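Home | About | Classes | Fees | Contact

About Dolenmont

Dolenmont is a small evening school for adults who want to learn bookkeeping. Hjørdis Tveit started it with 2 classes in a rented room in Midtbø. Classes now have up to 40 students and meet every Tuesday at 6. Barnabás Lakatos teaches payroll and sales tax.

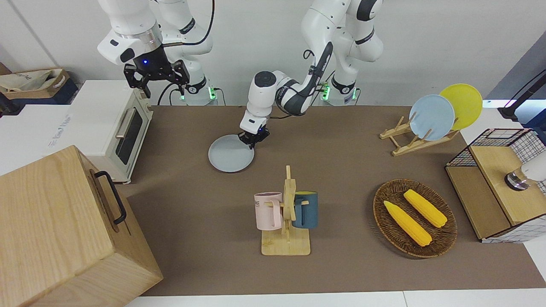
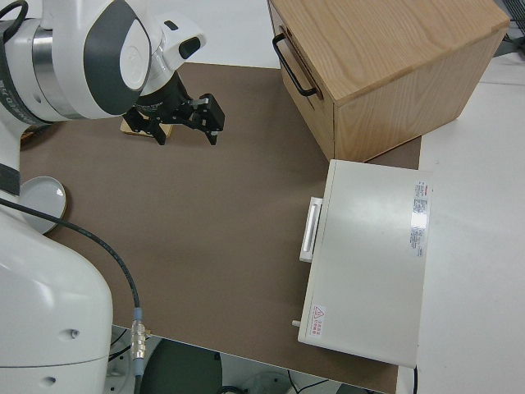 Do I need any experience to sign up?
The first course starts with basic arithmetic and simple ledgers, so beginners are fine.

New courses open in September. Fees can be paid by the month.

Contact: Idun Wikström, school office | © Dolenmont | Back to top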